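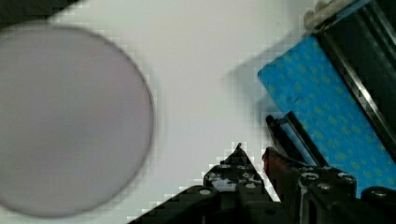
Accessibility walk-through, Brastum Hall, before the campaign launch

Checked Sep 22, 2025. I went through with my own chair for the first half and on foot with the long cane for the second, so if the comments jump around a bit, blame me! Items are marked OK, FIX or ASK.

1. Drop-off and parking
Marked bays close to the side door: OK
Curb cut free of bins and bikes: FIX
Two bikes were chained right across it. A sign would help, and so would a bike rack that isn't miles away (there's one behind Gasine, if you know where to look, and I didn't until I'd gone right past it).

2. Ramp and front door
Ramp surface sound, no loose edges: OK
Handrail both sides: OK
Door opens with the push pad: FIX
The pad works, but the door starts swinging shut while you're still in it. I got a knock on the footplate. Please ask Pokach to slow the closer down, they did the doors in April and should still have the settings.

3. Main hall seating
We're setting out 196 chairs, and the plan I was sent puts every wheelchair space in the back row. No thank you. I'd like them spread through the front, middle and back, with a seat beside each for a friend or a helper.

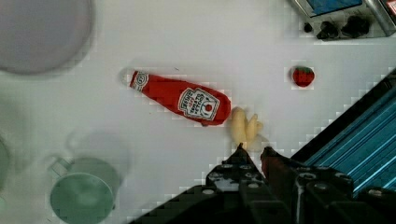
I'd also pull the center aisle wider while we're at it, because 68 of the people who've signed up so far ticked the box for some kind of access need and they won't all be arriving politely one at a time.

Aisle tape flat to the floor: OK
Cables covered: ASK (the sound crew hadn't laid any yet)

4. Stage
Lift to stage works up and down: OK
Rode it twice, a bit jerky at the top. Load plate is readable.
Speaker's desk adjusts: FIX
It goes down fine and then won't lock. 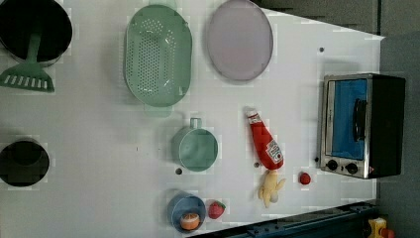

Tabletop with play kitchen pieces, black pots and a mint-green slotted spatula.

5. Sound, signing and captions
Hearing loop switched on and tested: OK near the front, FIX at the back left
Interpreter spot lit and clear of the banner: OK
Caption screen readable from the last row: ASK
Seppälä are bringing the screen on the morning itself, so somebody has to sit back there and look before the doors open. I'm happy to be that somebody.

6. Restrooms
Turning space in the accessible stall: OK
Red cord hangs to the floor: FIX
Tied up in a knot, as usual! I untied it, but check it again on the day.
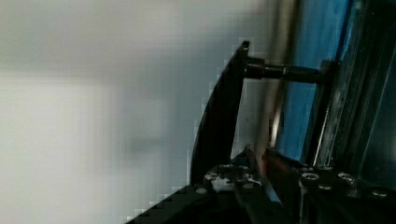
I'd put a note up next to it as well, something short about leaving it hanging. Grab rails are solid, soap is reachable, mirror is a touch high but I can live with it.

7. Quiet room
Door closes softly: OK
Lights can be dimmed: OK
Sign on door: FIX (there isn't one)

8. Getting out
Both exits step-free: OK
Flashing alarm visible from the restrooms: ASK
Evacuation chair at the balcony stairs: OK, strap a bit stiff

Please send me your fixes for items 2, 3 and 4 first. The rest can follow once the chairs are in.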